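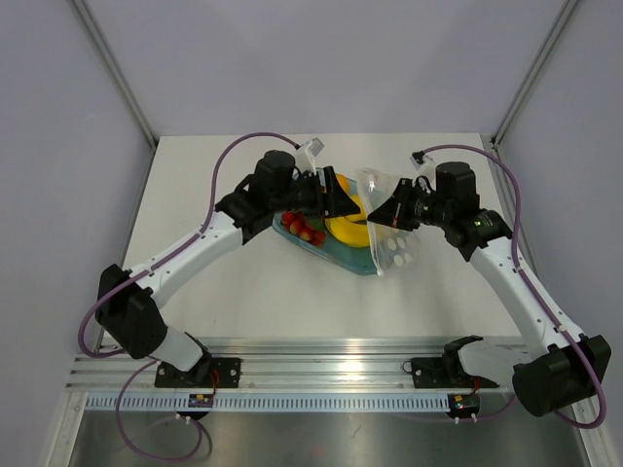

Best way to bag up mixed fruit for lunches?

Posted by Leanne Wainwright

Hello everyone, I hope this is the right section, please move it if it isn't! I've started doing fruit bags for the walking group I go out with, and I do them all the evening before so I'm not flapping about at half six in the morning. I use clear bags, the thin sort with white dots printed on them, and I tip in whatever I've got, which is usually cherry tomatoes (yes, I know, but they go down a treat), a banana and a bunch of grapes if they looked nice in Whiteley.

My trouble is twofold. The bags are so floppy that I can't hold one open and fill it at the same time, and half the tomatoes end up under the fridge. And by the time we stop for elevenses the banana has gone brown at one end and everything round it tastes of banana. My sister thinks I should give up and buy tubs, but I've still got most of a box of 100 bags and I do hate waste. Does anybody have a method?

Darren Blackburn
1027 posts

Get tubs. Your sister's right.

Hok-lam Peng
3270 posts

Oh, don't give up on your bags yet, Leanne, I did the school lunches that way for years and they're lovely and light to carry! What helped me was putting everything out on a tray with a lip before I so much as touched a bag. I use a plastic one from a Skeketti set, the lid went missing ages ago, but any shallow tray will do. Wash the fruit, pat it properly dry with a tea towel (damp grapes are the ruin of a fruit bag) and put it on the tray, and then if something rolls it only rolls as far as the rim.

Then fold the top of the bag outwards, like turning down a sock, a couple of fingers deep. It makes a sort of collar and the bag stays open much better. Lay it down right up against the tray and feed things in from there. You'll hardly have to lift anything. If there's somebody else in the kitchen, get them to hold one side while you hold the other, it's twice as quick and rather companionable.

Firm fruit first, so it settles in the bottom, then tomatoes, and leave your grapes on the tray until the very end. Snip them into little sprigs with scissors and sit them on top, where nothing will squash them.
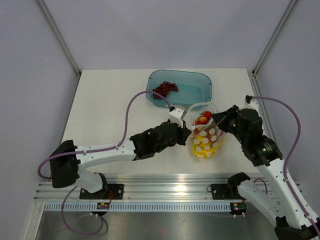 Tia Wragg wondered whether the grapes ought to come off the stalk altogether, as she finds the sprigs poke holes in a thin bag. I've had that happen too, but only with the woody main stem, so I cut that out and leave the small bits on. They do seem to keep firmer that way.

As for the banana, I'm afraid I'd carry it separately! Whole, in its skin, in a side pocket, and added when you sit down to eat. An apple will put up with almost anything, but a banana and a rucksack have never got along in my experience.

Firdevs Tuncer

Agree with Hok-lam about the banana. I'd only add not to knot the bag too tightly or you'll be tearing it open with cold fingers. A loose twist and a clothes peg is plenty, and you can use the peg again the next day. Small ripe plums are nice in it too if you see any, though I'd put those near the top with the grapes.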